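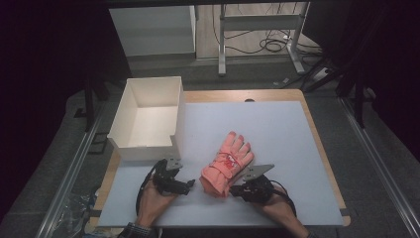
Week four is the week we stop talking about learning systems in the abstract and start feeding one, and I want to slow down here, as the feeding takes up far more of your term than you'd guess from the reading list. A learning system of the kind we use knows only what it has been shown. If you want it to pick things up, somebody has to pick things up in front of it, over and over, with the same sort of fingers it will have later. So we hold the grippers ourselves, one in each hand, and do the job the way we'd like it done. Take the pink glove on the board, with a gripper on either side of its cuff and the open white box off to the left. Before you touch anything, ask yourself where you'd take hold. The cuff is wide and gathered, so there is plenty of cloth for the jaws, while the fingers are puffy and would squash and spring about (try it, it's quite funny the first time!). Whatever you choose, you are teaching that choice.

A few words on what we call an example. One example is one whole go at the task, from the moment both grippers start to move until the glove is in the box and your hands have backed away. Please don't stop to scratch your nose halfway through. If you do, and we all do, mark that one as spoiled and go again.

Each pair of students will gather 235 examples for the Moynihan set. Of these, 200 go to training and the rest are held back, so that we have something fair to test against later in the term. Hold those back before you look at any results, please, however tempting it is to peek.

Now, variety. People tend to put the glove down in the same comfortable spot every time, and then the system learns that spot beautifully and not much else. Move it. Turn it so the fingers point somewhere new, flip it over, let it land a bit crumpled. Move the box as well, and turn it now and then so the notch in its wall faces another way.

Speed matters less than steadiness. Last year's Clandorano group rushed, and 70 of their examples had to be thrown out, mostly for jerky lifts. Aim for the pace you'd use to pass someone a full cup of tea.

Before next time, read chapter 11 of the Gotstead notes, and write half a page on one grasp you tried and gave up on. Messy handwriting is fine, and so are drawings.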